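Search galleries... Go
23/10/2023 | By Noémie Penner

Grippers at Lunch: Fillby vs. Lund

We gave two sets of fingers the same chore, 30 tries each, steamer to plate. The Fillby pads are soft and forgiving, and left dents a baker would take personally. The Lund fingers are plain metal and have no feelings at all - my money was on them from May onward. Full logs run to 2868 lines, should your evening be free.
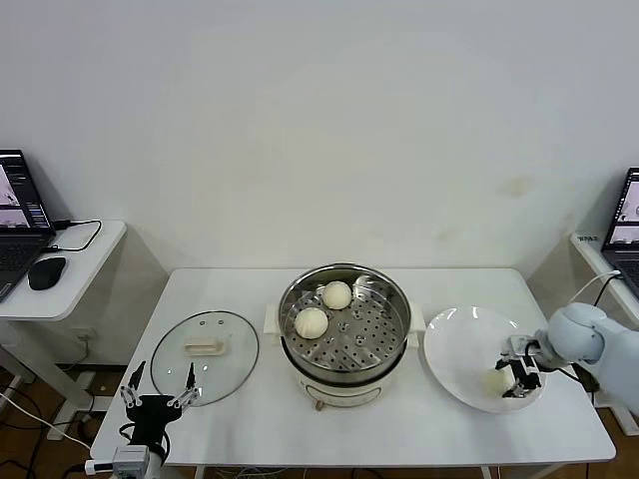

Metal fingers at the plate, bun in hand. Two more still in the basket.

300 shares | 14 comments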